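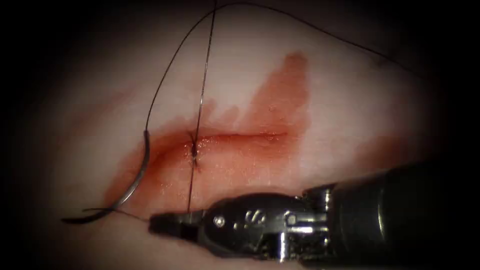 Call for participants: help us look into online hoaxes

The Larkley Sky Watch Group is looking for people to join our reading and checking panel, which starts up again in March. If you have ever sat through a video promising proof of alien craft, paused it halfway and gone off to find where the footage came from, then we would dearly love to hear from you!

We have been going for a good few years now, first as a handful of friends swapping links late at night and then, rather to our own surprise, as a proper group with its own archive. At the last tally we had 914 clips on file, sent in by readers who wanted to know what they were looking at. Of those, 294 still need a first look, and that is where you come in.

Each person on the panel gets a small batch of clips and works through them at home, in their own time. You would be searching for earlier copies, checking star charts and flight records, and writing a short, friendly note on what you found (or didn't find, which is just as useful to us). Every clip is seen by 2 people, who work separately and then compare notes.

You don't need a science degree or a telescope. Our present panel has a retired bus driver and a piano teacher on it, and both of them are far better at spotting a doctored moon than I am. We do ask for patience, good manners towards the people who send things in, and a couple of free evenings a month.

There are 37 places. The work is unpaid, I'm afraid, but we cover travel to our welcome day at the Plana Rooms, Tesberg, and lunch is on us.

To apply, write us a few lines about yourself and tell us about a claim you once looked into, however small. Post it to Larkley Sky Watch, care of the Plana Rooms, Bach Street, Tesberg, or hand it in at the front desk.

Posted December 29, 2023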